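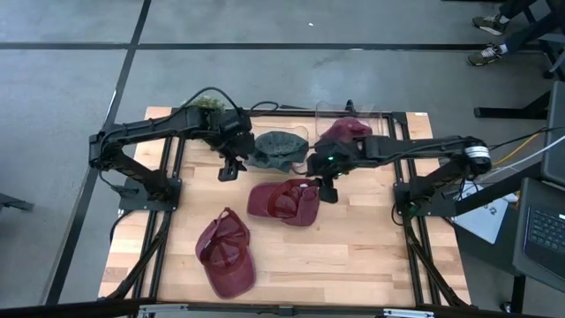 Folding a baseball cap in half and leaving it that way all winter is the quickest way to ruin it, according to Jong-dae Hwang, and plenty of the caps turned in to the Thiele cap collection this spring had been stored just like that.

The collection closed Friday with 3,767 caps. The goal was 3,000. It was run by Wareo, the secondhand clothing store on the east side of Thiele, which has taken in used team and work caps every year since it opened and passes them on to youth leagues and summer camps in the county.

Maroon was the most common color by a wide margin. The Skemen youth league changed its team colors last season from maroon to navy, and families who had kept the old caps in closets and car trunks brought them in by the bagful. Dark green came in second, most of it from a landscaping company that replaced its uniforms in March.

Sorting is going on now at long wooden tables and will continue into June. Each cap is checked for a cracked brim, a broken strap and stains on the inner band. Caps with nothing wrong go straight to washing. A total of 281 have been set aside so far for small repairs, mainly loose stitching at the back strap. Caps with a split brim can't be saved and go to a textile recycler.

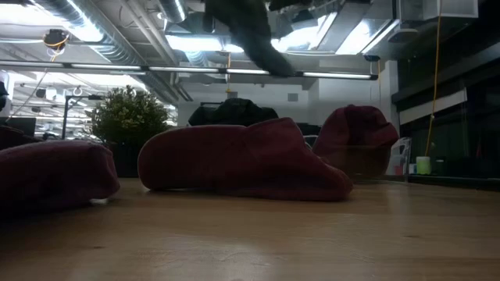 Washing is done by hand in cool water with a little dish soap. The sweatband gets a soft brush and the rest of the cap is left alone unless there is a visible stain. After that the caps are shaped with the fingers and left to dry over plastic tubs, which keeps the crown round. The store does not use a dryer or a dishwasher. Older caps may have a cardboard insert in the brim, and those are only wiped with a damp cloth.

Once dry, the caps are boxed by size and color, 80 to a carton. Adjustable caps are packed apart from fitted ones. Wareo asked the receiving groups ahead of time which they preferred, and nearly all wanted adjustable. The fitted caps will be sold in the store at a low price, with the money going toward shipping.

The first cartons are set to go to Venon, where a summer day camp asked for enough caps to cover every camper plus spares. The camp's fields have very little shade. Two softball leagues and a community garden are next on the list. Groups that would still like to be considered can leave their name, the number of caps needed and a phone number at the store's front counter.

Team logos have been a question every year. Wareo leaves them on unless the team asks otherwise. Skemen has said it has no objection to its old caps being worn by others, so the maroon ones will go out as they are. Business logos are handled case by case, and the landscaping company asked that its patches be removed before the green caps leave the building. The patches are sewn on along the edge and come off with a seam ripper, but the work is slow and those caps will be among the last to ship.

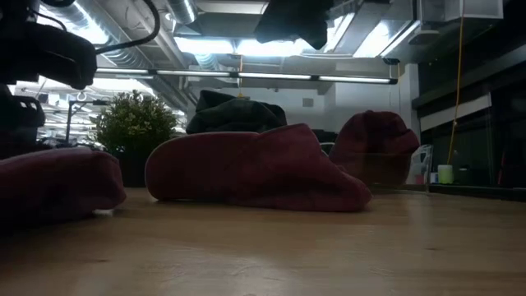 One parent at the drop-off counter wanted to know whether children could pick their own color, and said her son would not wear maroon if you paid him. That will be up to each group. Cartons are packed in single colors, and a camp or league can ask for more than one carton if it wants a mix.

The store is no longer taking caps for this round. Anyone who missed the deadline is asked to hold on to them until next spring and to store them open, nested one inside another, and out of the sun. Winter hats and gloves will be accepted starting in the fall at the same counter.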